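6. Hanging and adjusting the doors

Before you start, empty the cabinet and stand it on level flooring. On carpet, wait 24 hours for the base to settle.

1. Hold the door open at a right angle and clip each hinge arm on to its mounting plate, upper hinge first.
2. Tighten the plate screws by hand. Do not use a power driver.
3. Close the door and check the gap along the top. It should be 2 mm from end to end.
4. If the door drops at the free edge, loosen the upper hinge, lift the door slightly and retighten.
5. Refit the shelf — finished edge to the front — and load it.

Caution: do not lean on an open door or hang anything from it. Maximum shelf load is 30 kg.

Note: replacement hinges are supplied in pairs under part number 201.

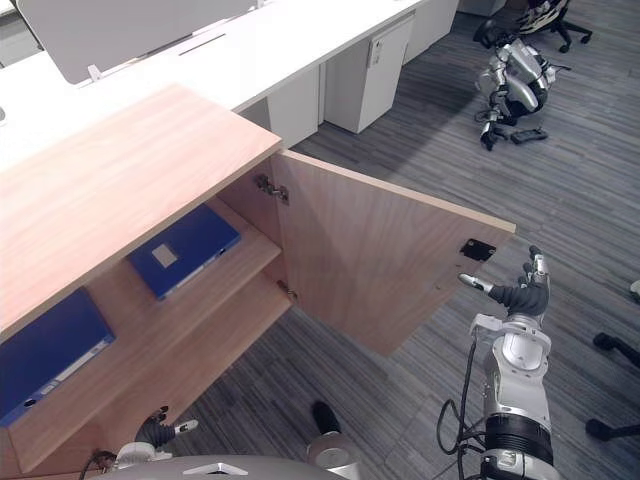 Can the door be hung on the left instead?
Only on cabinets with holes drilled in both side panels. Move the mounting plates across and turn the door upside down.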